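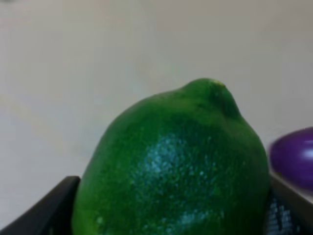
Texture in clear coat on a bass body – level it or strip it?

Wornpickguard

I am refinishing the body of a Jondum four-string, bolt-on neck, solid alder. Factory poly is off, grain is filled, color coat is on and flat. The trouble is in the clear. I sprayed 4 coats of Hasow nitro gloss from cans in an unheated garage in October, and the top has dried with a fine, even pitting over the whole surface. It has the same dimpled look as the peel of that green lime, down to the way the highlight breaks up into speckles instead of reading as one patch. The back is the same. The edges and the horns are a little smoother. There are no runs, no fisheyes and no white haze. It has been hanging for 19 days and no longer takes a fingernail mark on the inside of the neck pocket.

What I need to know is whether this can be wet sanded flat without going through to color, or whether there is too little film to work with. I would also like to know what caused it, as I still have the headstock to do. Body weight before clear was not recorded, so I can't work out the film that way. The neck is 961 grams with the tuners off if that matters to anyone. The bass has to be playable again by spring for a theater pit job in Jiredville.

Viewed 1,142 times

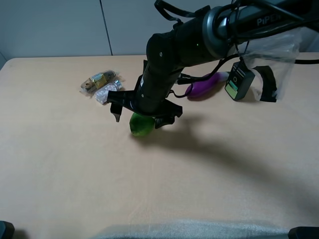

Lowtension

Don't strip it. What you have is ordinary orange peel and it is in the top coat or two. Cause is spray that was partly dry by the time it landed, so it never flowed out. Cold cans do it (low pressure, big droplets), and so does holding the can too far back. You probably had both.

Four rattle can coats is thin, though. Nitro shrinks a lot as the solvent leaves, and what remains will not stand much sanding. If you level now you will almost certainly hit color on the edge radius and around the bridge end of the control cavity. Order of work:

Scuff the whole body lightly with a gray pad. Do not try to get it flat.
Wipe down with naphtha and let it flash off.
Stand the cans in warm tap water until they no longer feel cold. Never use hot water or a heater.
Spray three more wet coats on each face, leaving a couple of hours between them. Each one bites into the coat under it, so there is no need to sand in between.
Hang it again for at least as long as you have already.

Then wet sand with a hard rubber block. The low spots stay shiny and the high spots go dull, so you stop when the shine is gone and not before. Stay off the edges with the block entirely. Do those by hand with a worn piece of the same paper, two or three strokes.

Mask the neck pocket before the new coats. Extra film in there can tilt the neck or make it bind, and on a bolt-on bass a small change in neck angle is a visible change in action at the last fret.
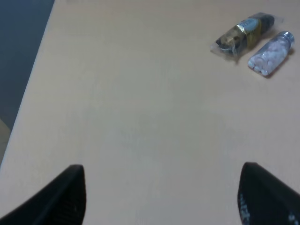

Two items side by side on the tabletop, the left one wrapped in clear plastic film.

For the headstock, check that the logo decal is compatible with lacquer before you spray anything wet over it. Start with dust coats there. A heavy first coat can wrinkle a waterslide decal and there is no way back from that. 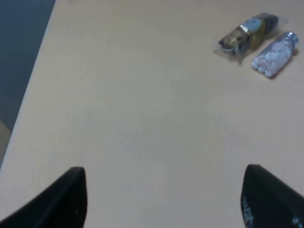
Also pull the tuner bushings first if they are press-fit. Lacquer bridging from the wood to the metal will chip in a ring the first time one is removed, and it will be more visible than any texture you leave behind.

Kobzar

Agree with most of the above but I would not go near a cavity edge with wet paper at all. Water gets into bare end grain through the screw holes and swells it, and the finish lifts around the hole. Use mineral spirits as the lubricant, or plug the holes with wax.

Wornpickguard

Thanks both. Cans were definitely cold. I will scuff, warm them and add the three coats. Holes will get wax. The decal is an open point – the seller's sheet says only "clear coat safe" – so I will test a spare on scrap maple first.

Kobzar

Test it with the same can.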